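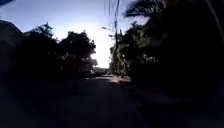
Cleaning and Maintaining Glass in the House, Garage and Car
Workshop Notes, Stosgate. Revised March 2021.

These notes cover flat window glass, mirrors, shower panels, windshields and the plastic covers on headlights. Stained, leaded and painted glass need different handling and are not covered.

Identify the film first

Most dull glass carries one of four deposits. The cleaner that removes one often does nothing to the next, so test a small corner before treating a whole pane.

Grease and smoke film. Smears under a dry finger and shows rainbow bands in low light. Found on kitchen windows and near wood stoves. Remove with dish soap and warm water, then rinse.

Plastic haze. A gray, even film on the inside of a windshield, given off by the dashboard and trim. Most noticeable when driving toward a low sun. Remove with alcohol and water mix (below).

Hard water scale. White rings or a rough white crust. Does not smear. Remove with white vinegar or a citric acid solution.

Etching. Looks like scale but stays after acid cleaning. The surface itself is damaged and no cleaner will restore it. Light etching on a shower panel can be polished; deep etching means a new panel.

Supplies

Two buckets, one for wash and one for rinse
Squeegee with a replaceable rubber blade
Four or more short-pile microfiber cloths, washed without fabric softener
Spray bottle, 500 ml, labeled
Rubbing alcohol, 70 percent
White vinegar
Dish soap with no added lotion
New single-edge razor blades and a holder
Nitrile gloves

We use Sugiyama flat-weave cloths for the final wipe and old towels for everything before it. Any lint-free cloth will do. Newspaper works on house windows but leaves ink on white frames.

General-purpose mix

Measure 50 ml of rubbing alcohol into the 500 ml bottle and fill to the line with distilled water. Add one drop of dish soap. Cap it and turn it over twice. Do not shake.

For plastic haze, double the alcohol and leave out the soap. Keep either mix away from shellac, oiled wood and clear plastic. Do not add bleach or any cleaner that contains bleach. Label the bottle with the contents, not just "glass."

Pudex concentrate can be used in place of the house mix. Follow the strength given on its label. A stronger mix leaves more residue and takes longer to wipe down.

House windows

1. Brush the frame and sill dry. Vacuum the track with a crevice tool.
2. Wash the frame before the glass.
3. Wet the glass with soapy water and a sponge or strip washer. Work the corners.
4. Wet the squeegee blade. Wipe a narrow dry strip along the top edge of the pane with a cloth.
5. Start the blade in the dry strip and pull down in straight strokes, each overlapping the last by a third. Wipe the blade after every stroke.
6. Dry the edges and sill with a separate cloth.

Work on the shaded side of the house and move around with the shade. On hot glass the wash water dries ahead of the blade and leaves lines. If a pane must be done in full sun, use half the usual water and finish it in small sections.

Wipe the inside with side-to-side strokes and the outside with up-and-down strokes. Any streak left over can then be placed on the correct side without guessing.

Razor blades: use only on wet, untempered glass, at a low angle, pushing in one direction. Dragging a blade backward traps grit under it. Do not use blades on tempered glass, on coated glass or on any pane with film applied. The tempered stamp is normally etched in a corner.

Shower panels

Heat white vinegar until warm, not hot. Soak paper towels in it, lay them flat on the glass and leave them for thirty minutes. Keep the vinegar off marble, limestone and cement grout. Peel the towels, scrub with a nylon pad and rinse from the top. Repeat for heavy crust. Two short treatments do less harm to the metal hinges than one long one.

After each shower, ten seconds with a squeegee removes most of the water that would otherwise dry as scale. Hang the squeegee inside the stall.

Windshield, inside

The lower edge is the hard part. Use a flat cloth over the back of the hand, palm facing up, and sit in the passenger seat so the wheel is out of the way.

1. Cover the dashboard with a dry towel.
2. Wipe the glass once with a dry cloth to take off dust.
3. Spray the cloth, never the glass. Overspray gets into vents and around the mirror mount.
4. Clean in overlapping side-to-side passes, top to bottom. Turn the cloth often.
5. Go over the whole area with a second damp cloth, water only.
6. Buff with a third, dry cloth.

Check the result from the driver's seat with the car facing the light. Haze that cannot be seen in a closed garage is plain at a low sun angle.

Do not use ammonia cleaners on tinted windows. Replace the wiper blades if they chatter on clean, wet glass, and wipe the rubber with alcohol each time the windshield is washed.

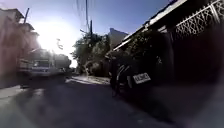

Headlight covers

Yellowed covers are plastic, and glass methods do not apply. Wash with soap and water, dry, and mask the paint on all sides with two layers of tape.

Wet-sand in steps: 800 grit, then 1200, then 2000. Keep the surface wet and change direction at each step so the earlier scratches show. The cover should be evenly cloudy before moving to the next paper. Rinse between grits.

Polish with Trokow No. 395 or another fine plastic polish on a foam pad at low speed. Keep the pad moving. Finish with a clear UV coating made for headlights. Without a coating the yellow comes back.

Mirrors

Never spray a mirror directly. Liquid runs to the bottom edge, gets behind the glass and causes black spots in the silvering. Use a barely damp cloth and dry the edge at once. Black spots cannot be cleaned off from the front.

Common faults

Streaks in straight lines: nicked squeegee blade. Turn it or replace it.
Streaks in arcs: too much soap, or a dirty cloth.
Fog that returns overnight between two panes: failed seal. Cleaning will not help. Replace the sealed unit.
Lint: cloth washed with cotton towels. Rewash alone and air dry.
Film that smears again after drying: grease still present. Go back to soap and warm water.

Storage and care of cloths

Keep glass cloths in a closed bag, apart from those used for wax or furniture polish. Wash in warm water with plain detergent. Retire a cloth to floor work once it stops taking up water. Store alcohol mix capped, away from the furnace and water heater, and out of reach of children.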